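Packing Light > Clothing and Laundry

Two shirts, 14 days, Hellum to Holosora (long, sorry!)

slowferry
Posted December 20, 2024

Back last night and still buzzing, so you all get the write-up before my family does. I did the whole coast line from Hellum down to Holosora, 14 days, ferries and buses and a fair bit of walking between the two, and the only tops I took were two T-shirts and a thin fleece. I have wanted to try this for years and always chickened out at the door and stuffed in "just one more." This time I left the spare on the bed and ran for the bus.

The system, if you can call it that: wear one, wash one. Shirt comes off at night, goes in the sink with a bit of bar soap, gets squeezed (never twisted), rolled in the hostel towel, and I stand on the roll. Then it hangs wherever there's moving air. Over a chair is fine. Over a radiator is faster but see below.

Things I learned:

The towel roll does most of the work. If you skip it you wake up to a wet shirt, full stop. I skipped it in Hellum on the first night and went to breakfast in my fleece zipped to the chin.

Hang by the hem, upside down. The shoulders stay in shape and the thick collar dries because it's at the bottom getting the breeze from the window. I had always done it the other way up.

Bar soap beats liquid. It rinses out quicker and there's nothing to leak. I bought a little bar of olive soap at the market in Kovalchuk (the village, tiny, wonderful bakery next to the ferry ramp) and it lasted the rest of the trip with plenty left over.

Smooth it before it dries. Lay it out on any flat surface, pull the side seams straight, press with your palms, then hang it. It takes no time at all and it looks like you own an iron.

And heather gray is the color to get. It hides sink-wash wrinkles, it hides the faint soap line you get when you rinse badly, it goes with everything, and it looks right at a trailhead and fine at a decent restaurant. 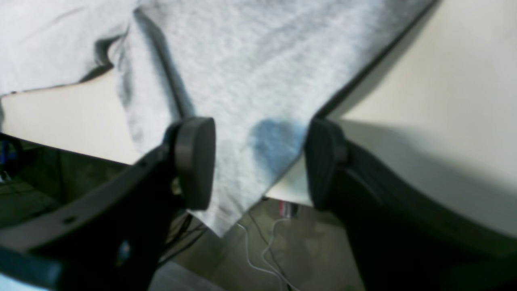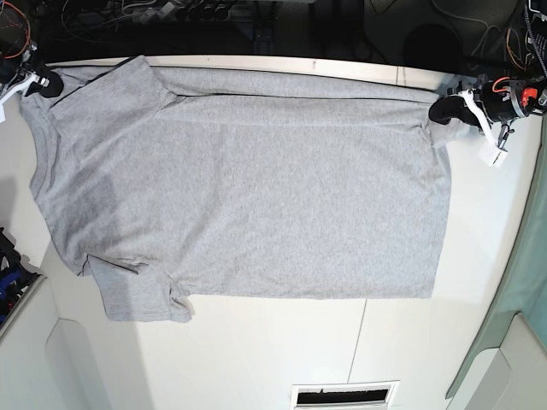 What I'd change next time is the fleece. It was too warm on the boats and not warm enough on the hill above Holosora, where the wind comes straight off the water and finds every gap you have. I'm leaning toward a light wool sweater and a proper shell. Would love to hear what people wear over a T-shirt in that damp, cold-but-not-that-cold sort of weather.

Happy to answer anything about the ferries too. The winter timetable is a puzzle but a fun one!

pocketlint
Great report! I did Hellum the other way around, starting in Holosora, and I think that's the better direction because the big views come last. But I took a roller bag, so I am in no position to lecture anybody here.

Question on the shirts: cotton or wool? I keep reading on here that cotton is forbidden.

slowferry
Cotton, both of them! I know, I know. I like how it feels and I wasn't climbing anything serious. With the towel trick and a night indoors, mine were dry by morning everywhere except the place in Kovalchuk, where the window was painted shut.

gravelroad
I'm going to be the grump. Cotton in December on that coast is a bad idea and I wouldn't want a newer member to read this and copy it. You were sleeping indoors every night and you had a bus to catch if it rained. Get caught on the ridge path in a wet cotton tee under a fleece and you'll be cold to the bone well before you reach the shelter hut. 100 percent merino, or a synthetic if wool makes you itch. It costs more and you buy it once.

slowferry
Fair, and I should have said it more clearly. I walked the ridge on the one clear day and turned back at the hut. If I were going over the top I'd pack differently. For towns and ferries I still think cotton is lovely.

mapfold
Have to push back on "you buy it once," gravelroad. My merino tees get holes near the belt line, right where the hip strap rubs. I love them and I keep buying them, but I've never had one outlast a cheap cotton shirt. I've got a cotton tee from a library fun run that is older than my marriage and it's still going.

gravelroad
You're buying them too thin. Go up a weight and wear the strap looser.

mapfold
If I go up a weight it doesn't dry overnight and then we're back at cotton!

gravelroad
A damp wool shirt is still warm to put on in the morning. A damp cotton shirt is a punishment. That's my entire argument and I'm sticking to it.

teakettle_rd
Popping in to defend the radiator. slowferry, you said "see below" and then there was no below! What happened?

slowferry
Oh no, I cut that part and left the pointer in. Nothing dramatic. In Holosora the guesthouse had one of those old iron radiators and I draped a shirt right on it, and in the morning it was stiff as cardboard and had a rusty stripe across the back. The stripe came out with lemon juice and a lot of rubbing. So now I put the towel on the radiator first and the shirt on top of that, or I hang it from the curtain rod above so the warm air goes up through it.

teakettle_rd
Curtain rod is the way. I travel with a length of braided cord for exactly this. You tuck the cloth between the strands so no clothespins needed, and it ties up the bundle of socks on the way home.

pocketlint
What bag were you using? I'm trying to talk myself out of the roller.

slowferry
The Arnero daypack, the small one, 14 liters. It's sold as a school bag, I think? It has a flat back and one big compartment and a pocket for a bottle, and I adore it. Fleece on top, shirt and underwear rolled at the bottom, washbag down the side, paperback against my back. It went under the seat on every bus and I never had to hand it to a driver. I cannot tell you how good it feels to step off a ferry and just walk into town while everyone else is waiting at the luggage cage.

gravelroad
Now that I can get behind. Nice bag. The zipper pulls are noisy, so swap them for cord.

sundaymarmalade
Longtime lurker, first post, hello! This thread has me very excited because I'm doing Hellum in the spring with my mother, who packs for every possible wedding and funeral. Does the sink wash work if you're sharing a room? I can picture her face if there are shirts dripping over the bath.

mapfold
Welcome! Roll in the towel twice, with the second roll in a dry part, and there's no drip. My sister shares with me and has never complained about the shirts. She complains about my alarm.

slowferry
Welcome welcome! And yes, wash right when you get in, before dinner. By the time you're back from eating it's past the heavy stage and you can move it somewhere discreet. Also ask at the desk for an extra towel. I was never refused one anywhere on the route, and the lady in Kovalchuk handed me a whole stack of them and a hot-water bottle.

If your mother likes boats, book the slow one out of Hellum. It stops at all the little piers and they sell waffles from a hatch on the lower deck. Sit on the left going south!

pocketlint
Sit on the right going north, then. Waffles confirmed, they're excellent.

teakettle_rd
On the over-layer question, which I think got lost under the wool war: a sweater vest. I'm serious. It keeps the middle of you warm, it packs down to nothing, and your sleeves never get wet at the sink. I wore mine all through a foggy week of ferries and only wanted more at the very end of an open deck.

gravelroad
A vest and a shell is a decent answer. I'd take a thin long-sleeved wool top as well and sleep in it. Don't bother with the fleece, they hold the smell of every kitchen you walk past.

mapfold
Agree with gravelroad on something, mark the calendar. My fleece came home from one hostel smelling of fried onions and kept it through several washes.

slowferry
The onion thing is so true. Mine smells like waffle, so I'm leaving it for now.

Vest is a great idea, I have one in a drawer from an old job and it never crossed my mind. I'll try it on the next trip and report back. And gravelroad, I'll give wool a proper chance for one of the two. One wool, one cotton, same route, same soap, and I'll keep notes.

gravelroad
I'll take it. Get the wool one in gray too so it's a fair test.

sundaymarmalade
Please do post the notes! I've just read most of this out loud to my mother. She says she is bringing the big suitcase, but she wants to know if the waffle hatch is open in April.

pocketlint
It was open when I went and that was early spring. Bring coins, the card reader only works when the boat is near a pier.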